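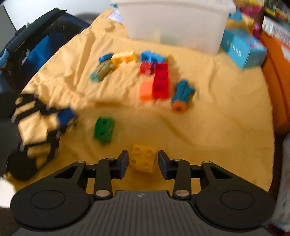 Bhavana Panicker respondeu que a proposta de horário lhe parecia curta e que, com a sala aberta só até às 17h30, os pais que saem mais tarde do trabalho continuavam sem solução. Pediu que isso ficasse escrito antes de se passar ao resto.

Ata da reunião da Associação de Pais do Jardim de Infância Cenau
Mês: junho
Início: 18h10
Presentes: Bhavana Varma (presidiu), Geeta Tomar, Manikandan Iyengar, Bhavana Panicker
Ausência justificada: Jayanthi Rai

1. Ata anterior
Aprovada com uma correção no ponto 4: onde se lia "renovação do seguro" deve ler-se "pedido de proposta para o seguro".

2. Prolongamento de horário
Geeta Tomar apresentou o resultado do inquérito às famílias. Responderam 26, das quais 16 querem prolongamento até às 18h30. As restantes dividem-se entre as 17h30 e não precisar do serviço. Manikandan Iyengar lembrou que a segunda auxiliar tem contrato até às 17h45 e que qualquer alteração obriga a rever o orçamento de setembro. Bhavana Panicker insistiu que o valor podia ser pago à parte por quem usa. Bhavana Varma não se opôs, mas quer primeiro ver as contas.
Decisão: pedir à direção do jardim o custo mensal de mais uma hora – com e sem lanche – e voltar ao assunto na próxima reunião.

3. Material da sala de atividades
Ficou acordado comprar duas caixas de arrumação com tampa e uma estante baixa. A Stalto enviou orçamento; o da Yadav ainda não chegou. Geeta Tomar vai insistir por telefone. Falou-se também em separar as peças de construção por tamanho, porque as mais pequenas não devem ficar ao alcance da sala dos dois anos. Quem tiver em casa blocos em bom estado pode entregá-los na portaria até ao fim do mês, num saco fechado e com o nome da família.
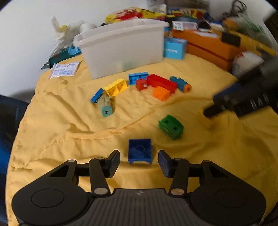
Blocos de construção sobre a manta amarela.

4. Festa de fim de ano
Mantém-se no pátio. Se chover, passa para o refeitório, que leva menos gente, e nesse caso cada criança traz no máximo 2 acompanhantes. A lista de comida fica afixada à entrada. Manikandan Iyengar trata do som e da extensão elétrica, que no ano passado faltou. Bhavana Varma pede que não se marquem insufláveis sem falar antes com a direção.

5. Transporte para o passeio
A Fluter confirmou o autocarro, mas com saída às 8h e não às 8h30. Faltam 7 autorizações assinadas. Jayanthi Rai, por mensagem, ofereceu-se para contactar as famílias em falta.

6. Outros assuntos
O portão lateral continua a não fechar bem. Geeta Tomar já avisou a junta e vai repetir o aviso por escrito.
As quotas em atraso são quase metade. Segue lembrete por correio eletrónico, sem nomes.

Fim: 19h25
Ata redigida por Manikandan Iyengar, a aprovar na próxima reunião.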